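12 August 2021
Sabine Strobel

Third go at the Zelach glue, and I still don't believe the leaflet. It claims full strength in 4 hours. The June batch was left overnight and two of the joints came apart in my hands.

Cut fresh oak strips this morning, all from the Fagundes plank so we can't blame the wood again. Three with Zelach, three with the old Trestoner stuff as a check. Same clamps, same bench, window shut. I wiped the faces with a dry cloth only — the leaflet says to use their cleaner, which I suspect is mostly there to sell cleaner.

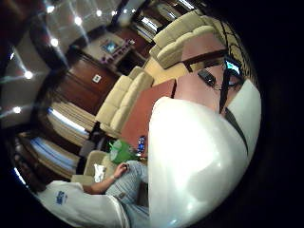
Best Zelach joint let go at 194 kg, worst at 155. That is a big spread for three strips cut side by side. Trestoner results are on the next page and they sit much closer together, though I'd want more than three before saying so to anyone at Skatstead. They will quote the 194 and forget the other one.

Two of the breaks ran along the glue line with hardly any wood torn out. Could be thin spreading on my part. Could also be poor glue.

To do: weigh the glue before spreading, and repeat with the cleaner so they can't complain. Leave one set clamped for a full day. Strips are in the tray by the sink, please don't use them as paint stirrers.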